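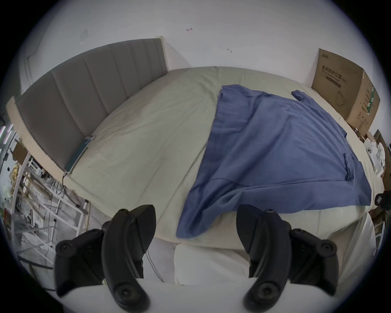 Page last changed: April, 16:40 (Kamil)

Stonon walking tour, notebook

Ran the sitcom route with Nilmini. Audio guide started the pub story outside the dentist's again. Very atmospheric, if you like molars. Moved the trigger point 33 metres up the hill.
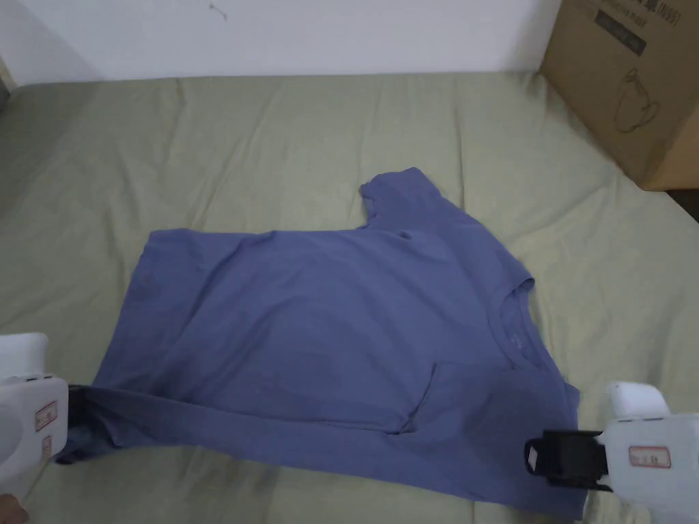
Coach leg

Boris timed it at 124 minutes, including one wrong turn he calls scenic. Ask Oľga whether the Shirazi café still does tea for groups.
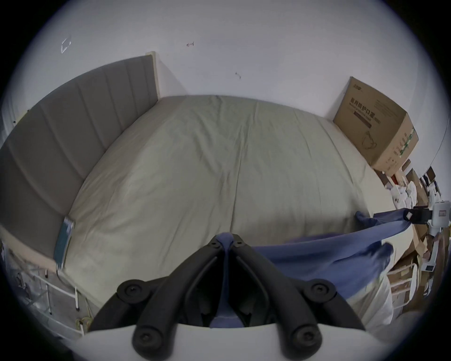 Filed under: Routes / Snags

Leaflet says 587 steps, sign says 532. My knees side with the leaflet.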